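Chapter 16
Baskets, Bowls, and the Things We Keep in Them

Before you begin

If you have worked your way through the earlier chapters in order, you have by now measured a cupboard, drawn a plan of a kitchen, and spent more time than you may have expected thinking about the height of a shelf. You may be ready for something you can pick up and carry across the room. This chapter is about small containers: the baskets, bowls, bins, trays, and tubs that sit inside our cupboards and on top of our counters, and that do a great deal of the daily work of keeping a household in order.

It is a long chapter, and I hope a friendly one. You will want a table to work at, a few containers of different kinds borrowed from your own kitchen, and a tape measure. If you are taking this course in a classroom, your instructor will probably have a box of containers ready. If you are studying at home, please don't go out and buy anything. Most homes already have more containers than they need, and part of the purpose of Section 16.4 is to find out what those containers are doing with themselves.

What you will learn

By the time you finish the chapter you should be able to:

Tell apart open, semi-open, and closed containers, and choose between them for a given job.
Explain the difference between a container that stores and a container that carries.
Work out how much usable room a basket offers once a shelf or cover has been laid across it.
Set up a clear work surface before sorting, and put it back the way you found it.
Plan a small storage area for a household of your choosing, using containers already on hand.

Words to know

Rim: the upper edge of a container, where a lid rests or a hand takes hold.
Footprint: the area a container takes up on the surface beneath it.
Clearance: the open space between the top of one thing and the underside of whatever is above it.
Liner: a flat sheet or panel laid in the bottom of a container to make a smooth floor.
Nesting: storing one container inside another of the same shape or a similar one.
Staging surface: a cleared area where items are set down while they are being sorted.

16.1 A kitchen on the Flilter Road

Let us start with a kitchen. It belongs to a rented house in Tritport, at the end of the Flilter Road, and it was the subject of a class project that ran over two terms. The kitchen is narrow, with one window and a single run of counter, and when the students first visited in October there was hardly a hand's width of that counter to be seen. Onions were on it, and so were the mail, a bag of clothespins, a stack of plates that had never found a home, and a good many plastic tubs whose lids had gone off somewhere on their own.

The household wasn't careless in the least. Everyone in it cooked, everyone washed up, and the floor was swept every evening. What they lacked was a settled place for small things. The cupboards were deep and dark, and anything that went to the back of one stayed there until the next move. So the family had done what most of us do and kept everything they used out where they could see it.

The students took out every loose item from the counter and the two lower cupboards and wrote it all down. The list came to 123 items. Of these, 26 were containers of one kind or another, and most of those were empty. I have always liked that list, and I bring it out every year, for it shows so plainly how a kitchen can be full of places to put things and still have no place to put anything.

We will come back to the Tritport kitchen several times. For now, keep the picture of that counter in your mind and ask yourself which of the things on it you would have moved first. Jot your answer in the margin. You may want to change it later, and you are welcome to.

16.2 Open, semi-open, and closed

Containers can be grouped in all sorts of ways: by material, by size, by the room they live in. The grouping we will use most often in this book is by how much they let through.

An open container has no top. A mixing bowl is open, and so is a tray. You can see what it holds when you look down into it, and you can take something out with one hand while the other is busy with a spoon. The cost is that anything can fall in, too, including dust, crumbs, and the cap from the vanilla.

A semi-open container has sides or a top with gaps in them. Wire baskets are the ones you will meet most often. Air moves through the wires, so they suit potatoes, onions, and dish towels that are not quite dry. You can also see into them from the side, a fine thing on a high shelf, where nobody under six feet tall is going to be looking down from above. On the other hand, small items slip out between the wires, and a narrow-footed cup set on a wire floor will tip as soon as you turn your back on it. A liner takes care of both troubles at the bottom of the basket, though it does nothing for the sides.

A closed container has solid walls and a lid that fits. Flour, sugar, rice, and tea belong in closed containers, and so does anything with a strong smell. Closed containers stack well, and they look tidy on a shelf even when their contents are anything but. They do need labels. A family can lose a bag of lentils for a whole winter inside a handsome tin.

Many useful arrangements fall between these groups. A flat board laid over the top of a wire basket, for instance, gives you a basket with air at the sides and a cover above. It also gives you a small shelf you didn't have before. The Tritport household came to depend on this arrangement, with tea towels inside the basket and the cups for breakfast on top. The things inside should be the ones you reach for less often, as you will have to clear the top and lift the board to get at them. Try it the other way around for a week and you will soon see what I mean.

16.3 Storing and carrying

A second way of looking at containers is to ask whether they stay put. Some are chosen to store: they sit in one spot, and we bring things to them. Others are chosen to carry, and these are forever on the move between counter and table, or sink and garden.

A good storing container makes the most of its footprint. Straight sides and square corners help, as two rectangular baskets will stand side by side with no wasted room between them. A good carrying container is comfortable to hold, light enough to lift when full, and easy to set down without looking. Round bowls do this nicely. A smooth rim is kind to the fingers, and there are no corners to catch on a sleeve or a drawer pull.

Trouble comes when we ask one to do the work of the other. Round bowls lined up on a shelf leave odd little gaps between them. A large basket filled to the top with jars stores beautifully, and then someone tries to take it to the table. If you find that a container in your own home is always in the way, ask which of the two jobs it was given and which one it is built for.

The planning sheets at the back of this book, which we call Grabowska sheets after the street where our first workshop was held, have a column for this very question. Fill it in with a plain S or C. If you truly can't decide, write both letters and come back to it after you have watched the container in use for a few days.

16.4 Setting up to sort

All of the activities in this chapter begin at a cleared table. You will need a staging surface large enough to hold the containers you are working with, and a little more besides, so that there is always somewhere to set a thing down. Many people like to lay a pale, plain board over the tabletop. Small items show up well against it, and it can be wiped down when you are done. The board doesn't have to match the table, and it doesn't have to cover every inch of it.

Put the largest container toward the back, where you won't be reaching over it. Keep smaller pieces in front or off to one side, near the hand you favor. Leave the front edge as free as you can.

Work with one container at a time. Empty it, wipe it, measure it at the rim and again at the base, and write both figures on your sheet. Students of the Kirkness method, which you may have met in an earlier course, will remember measuring the base alone. Please take both measurements here. Sloping sides can make a surprising difference, and we will need the pair of them for the exercises on clearance in Section 16.5.

Bowls and baskets of different materials can be sorted together at this stage. We will separate them afterward, when we come to heat, moisture, and washing. For your first try, choose one rectangular container and one round one, and set them out with plenty of open surface between them and yourself before you take up your pencil.

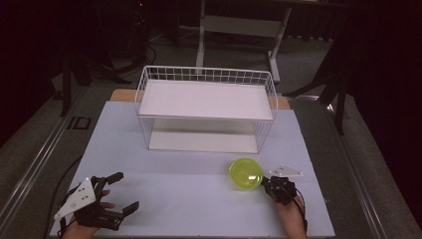 Figure 16.2. A covered wire basket and a yellow-green bowl on a pale work board.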